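Search this collection Search

Tandine Listening Notes - README

Tandine is a collection of written notes made by people who listened to live music together. There are 408 notes from 83 listeners, collected over three seasons of small concerts at the Hutstead, a former grain store where the audience sits very near to the players. The notes are in plain text, one file for each note. There is no audio in this collection and we do not plan to add any.

Why we made it

Most of the written material on music that we could find is by critics. We wanted to know what the other people in the room write when you give them a pencil and ten quiet minutes after the last song. Some wrote a full page, some wrote only the name of a song and the word "again". Both kinds are kept.

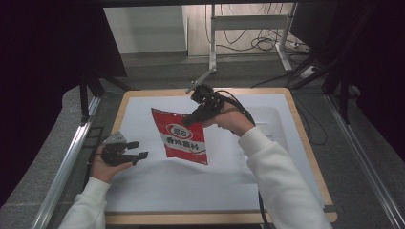 The listeners were asked one question, which was printed at the top of the paper: "When did you notice the others?" We did not explain it more than this. Several people understood "the others" as the musicians, and several as the audience. We have not corrected this, and the field reading tells you which meaning we believe the writer had. If we could not decide, the field is left empty.

Files and fields

notes/ - the notes, named by season and running number
listeners.csv - one line for each listener, with a code and no name
concerts.csv - programme, start time and seating plan

The fields in the notes are code, concert, seat_row, language, reading and text. Seat rows go from 1 to 7, where 1 is nearest to the players. Standing places have no row. Notes that were not in English carry a translation after the original, with an empty line between them.

How the notes were typed

Ingeborg Janssen typed all notes from the paper and kept the spelling of the writers. Crossed-out words are given in square brackets when they can still be read. Drawings are left out, but the word DRAWING stands in their place.

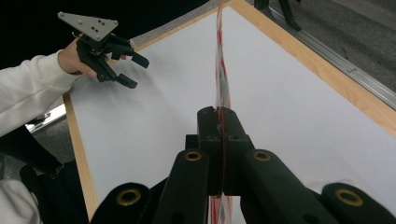 Black jaws closed on a thin strip with red and white stripes.

Known problems

The Saturday concerts have more notes than the other evenings, so please do not compare evenings by simple counting. The concert by the Lindqvist quartet was moved to a later hour and the programme in concerts.csv still shows the old one. In the second season the row numbers were written by the listeners themselves, and a few are surely wrong.

Use

You may use the notes for teaching and research. Please do not try to find out who the writers are. If you quote a note, give its number and the name Tandine. The earlier version, called Nara, had a different numbering and should not be mixed with this one.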